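Chapter 6
Timber Surfaces in Service

6.1 Scope of the chapter

Chapter 5 dealt with the drying and sawing of boards. The present chapter covers the finished surface: how it takes load, how it wears, and how it is kept in repair. Structural floors are left to Chapter 7.

6.2 Point loads and spread loads

A load on a wooden surface may be spread or concentrated. The pressure on the wood is the load divided by the contact area. A load of 400 N on a foot of 200 mm² gives a pressure of 2 N/mm². If the same load rests on a wider base, the pressure falls in proportion. Dents form when the pressure exceeds the strength of the wood across the grain, which is far lower than its strength along the grain.

Dark finishes do not alter this strength. They do affect how easily a dent is seen, as a shallow mark in a glossy dark surface catches the light at its rim. Baert's method for grading such marks is given in Section 6.4, and the worked problems use his table of 47 species.

Terms in italics are defined in the glossary. 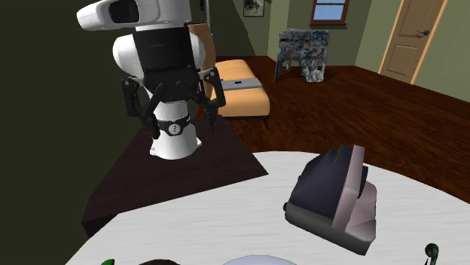

Figure 6.1 Column with a flared base on a dark brown wooden tabletop (computer rendering).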